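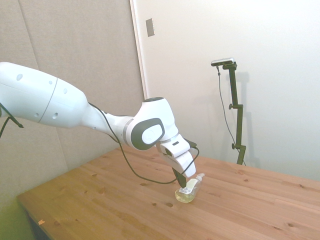

Fingers down over the bottle, label side, on the pine table.

I've had the Trurness kit on trial since 15th March and I've now put enough hours into it to write something useful. A couple of readers asked whether it was worth the money compared with building your own from parts, so I'll cover that as well.

Trurness is a subscription bundle put together by a small firm called Naidoo. You supply the arm. They send a gripper, the mounting adaptor, a depth sensor on a stand, the cables and a licence for Butura, the software that plans the grasps. The hire price is $325 a month with a three-month minimum. You can buy it outright for $1,723, but the Butura licence is then a separate yearly fee of $321. Shipping to me was included. Return shipping isn't, so factor that in.

Setup took most of an afternoon. The gripper bolts straight onto the wrist and the adaptor was a good fit, no shims needed. The stand has two knobs on the pole for adjustment and the sensor sits on a short bracket at the top. I put it at the far end of the table near the wall, mainly so I'd stop bumping it with my elbow. Every bump means doing the calibration again, and the calibration is the slowest part of the whole business. You run the arm through a set of poses, wait, and then find out at the end if the numbers are any good. I did it four times in the first week. A progress estimate would help a lot.

The cable needs some thought. It leaves a big loop between the upper part of the arm and the side of the gripper, and on low moves the loop hangs down close to the tabletop. Naidoo supplies hook-and-loop ties but the manual doesn't say where to put them. I tried pulling it in tighter and the wrist ran out of slack on the wider rotations, so I let it out again. If you work with a lot of small items you'll want to watch where that loop travels.

Butura itself is decent. You draw a box around the area you want it to work in, pick a grasp type and set a force limit. It comes with three force presets. Medium suits most household packaging. Low is what I use for thin plastic, and high I've only used on a block of wood. The interface is a bit grey and crowded, and the save button is in a menu where I wouldn't have looked for it, but it hasn't crashed on me.

For testing I used bottles, mostly lying on their sides, which is how they turn up when you tip out a carton. Clear plastic is a hard case for depth sensors. The light goes through or bounces off and the software gets a patchy surface to work with. A part-full bottle is harder again, as the liquid shifts when you lift it and the weight is never quite where the software thinks it is.

I logged every attempt on clear bottles. Out of 739 tries it picked and placed 642 without help, nearly 87 per cent. Most of the misses were on bottles with no label, or with the label rolled underneath. With a white label facing up it does much better, and it tends to go for the label anyway. Pump and spray tops cause a different problem. Butura sometimes treats the top as the end of the object and sometimes leaves it out altogether, so the grip point wanders along the body. There's a setting called Ignore Fittings that improves this. It's off by default.

Opaque tubs and cardboard boxes were no trouble and I stopped logging them after the first couple of days.

I should mention the Farken gripper, as it's the other one in this price range and I owned one before this. The Farken closes faster and feels more solid in the hand. It also has no planning software to speak of, so you write your own or you teach every position manually. If you're comfortable with code and your items always arrive in the same spot, I'd still buy the Farken. For mixed items lying any old way, Trurness saves a lot of work.

Support has been good. I sent two emails, one about the calibration and one about a licence error, and had proper answers to both by the next morning. The licence error was my fault, as I'd typed an old machine name.

Things I'd like changed: a tie-down diagram for the cable, a locking collar for the stand, and a spare set of finger pads in the box. The pads are a wear item and mine are already showing some polish at the tips. Replacements are available but the web shop had them on back order when I looked.

I'm keeping the hire going through April so I can try it with squeeze tubes and refill pouches. I haven't decided on buying. At my volume the yearly licence is the sticking point - the hardware price I can live with. I'll post the pouch results when I have them, along with my calibration settings for anyone who wants to save themselves an afternoon.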